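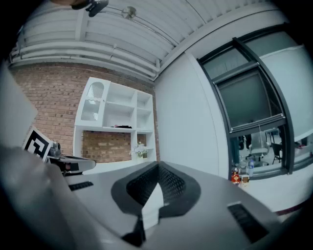

Hatel built-in wall unit, white
Sold by Mellow. Item 2926

We were slow to stock the Hatel. Built-in shelving photographs nicely and then you get it home and find the wall isn't straight, the skirting is in the way and the cubbies are the wrong size for anything you own. Some of that still applies, so please read the whole page before ordering.

What you get is a white unit with open cubbies, an upper cabinet with an arched front, and a long ledge through the middle. The maker calls it "a complete storage answer for the modern office". It isn't. Ring binders fit in the square cubbies if you don't mind them sticking out a bit. The ledge is good for keys and a phone and will collect post whether you want it to or not.

The open recess under the shelves has no back panel. Hatel says this "celebrates the original wall". It also saves them a sheet of board. On old brick it looks good, we'll give them that. On patched plaster it looks like patched plaster.

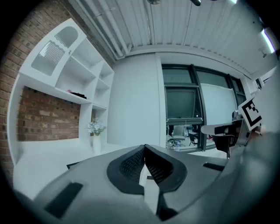 Hatel unit in white against red brick, with artificial flowers in a white vase.

Load per shelf: up to 25 kg, according to Hatel. We would stay well under that on the long ledge.
Finish: white only. A grey was promised for October and we have stopped asking.
Fixing: to the wall, always. Screws are supplied, wall plugs are not.
Vase and flowers: not included.

Muthu Kulkarni fits these for us and doesn't care for the instructions, which show the upper cabinet going on last. He puts it up first. Brick walls take longer, and if yours was built before 1974 he will want to look at the mortar before he quotes.

Delivery is £86, kerbside. We think that's steep too. The Ibarra unit is cheaper to send and comes with a back, but has no arch and a much shallower ledge.

Returns accepted on unopened cartons only.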